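Sturkstead Product Review Group
Minutes of the October meeting
Start: 2:00 p.m.
Chair: Euan Menzies

1. Previous minutes
Accepted with one correction. The license term for the Valtar simulation package is 6 months, not a year.

2. Valtar household scene pack
The group continued its review of the pack, quoted by Montes at 2699 for a single site. The pack contains 117 room layouts for training and testing mobile manipulators on pick-up tasks. The trial license covers bedrooms only.

The bedroom layout under test has a small red and blue can on the floor at the base of the wall, between a four-drawer chest and a bed. The task set also calls for items on raised surfaces, such as the top of the chest and the blanket. Rendering is coarse, with stepped edges where the wall meets the floor. The open floor is very pale and washes out toward the near side.

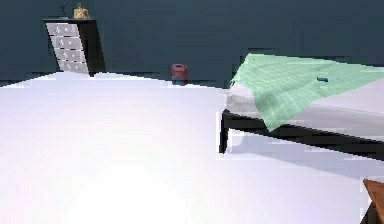 Brorik asked whether render resolution was fixed by the trial license or could be raised in the configuration file. If it is fixed, small targets at room distance should be scored separately from the rest. Menzies replied that the manual lists resolution as adjustable but gives no upper limit.

Load time was acceptable on the shared workstation. Collision settings for bed frames are not documented. The object list uses two naming schemes, and the import script accepts only the newer one.

Agreed: run 100 episodes at default settings, then repeat at the highest resolution the workstation will hold. Same start positions for both runs.

3. Quote from Montes
Support is priced separately and covers e-mail only. The quote does not state whether layout updates are included. Decision on purchase deferred.

4. Actions
Menzies: obtain written terms on updates and resolution limits.
Brorik: set up both runs and circulate the logs.
Import script: patch for old object names, owner to be assigned.

Meeting closed 3:10 p.m.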